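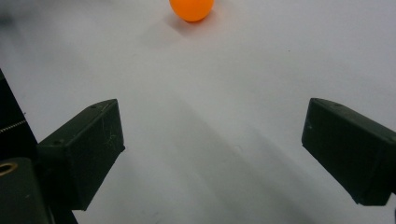
Pavovcombe Vintage Truck Club Opens Its June Run to First-Timers

The Pavovcombe Vintage Truck Club is thrilled to welcome newcomers on its June run from Calow to Mosta – 138 miles of quiet back roads, with 4 fuel stops along the way. There's room for 25 trucks, and any pickup or stake bed built before 1960 can join in.

"Bring it in primer, bring it with the wrong hubcaps, just bring it!" said run organizer Solveig Hägglund. "We love seeing them out on the road."

Engines start at 8 a.m. at the Calow feed store.

Recent items
Evangelista swap meet draws 559
Rebuilding a three-speed at home
Winter parts list

Last updated: June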